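Trekau drawing board, three months in

I bought the Trekau board in March, after my old one finally warped so badly that my ruler rocked on it. I do geometric pattern work, mostly twelve-point stars in ink and gouache, so a dead flat surface matters more to me than just about anything else (my eyes aren't what they were, either).

First, the good stuff. It's FLAT. I laid a steel rule across it in every direction and couldn't find a gap. The parallel bar glides nicely, and once it's locked it stays put, even when I lean on it, and I do lean! Full-size sheets fit with a bit of margin left over. My friend Anselmo Mateos, who got me into pattern drawing, had a go and went very quiet for an hour, so I'll take that as approval.
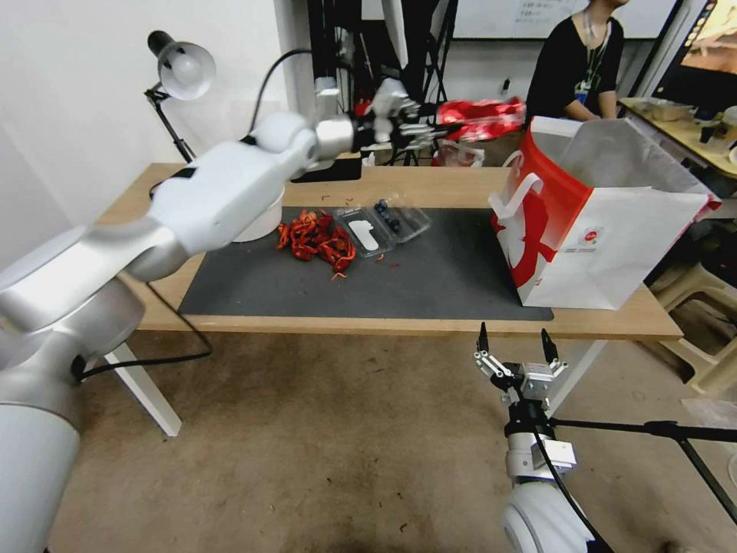
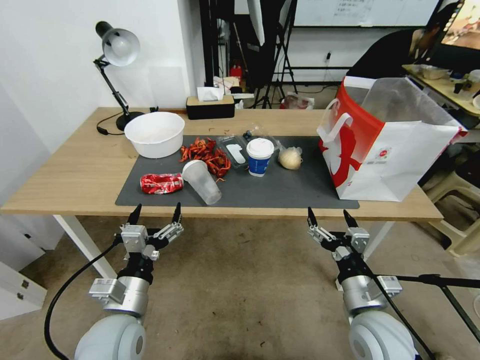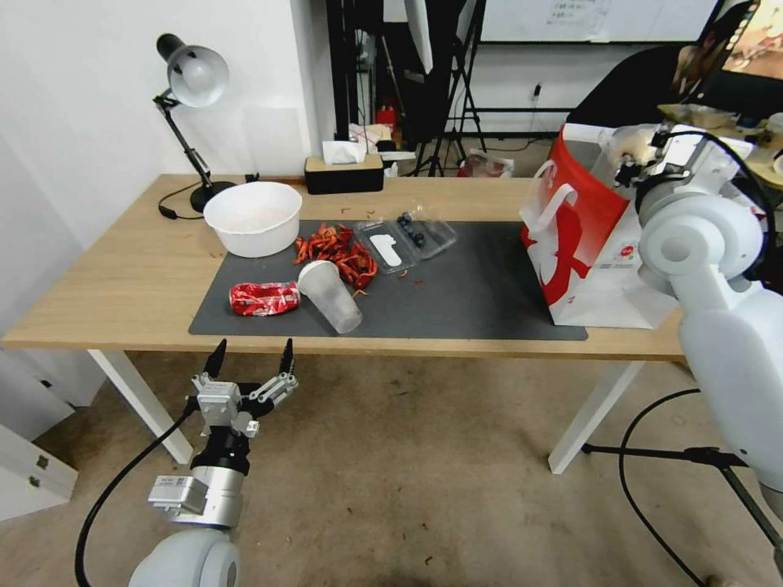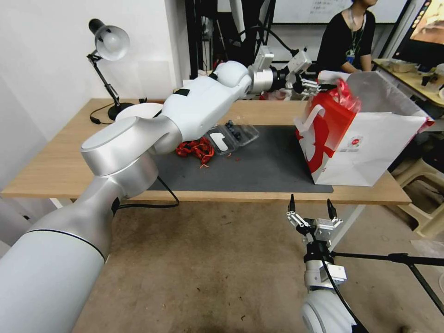

Table with odds and ends, four views.

Now the grumbles. The clips are stiff and they'll bruise soft cotton paper, so I fold a scrap of blotter under each one. The tilt has only 2 positions, and the steeper one is too steep for wet washes. I lost a nearly finished border to a runaway puddle of grey. The rubber feet also left marks on my good shelf, which I'm still cranky about.

I tried the Stumik board at a workshop before buying. It's lighter and comes in a lovely colour, but the bar drifted on me twice in one afternoon. The Oddsson is beautiful and costs $854, so no. Mine was $200 plus $40 postage, and at that price I'd buy it again, though I'd order softer clips at the same time.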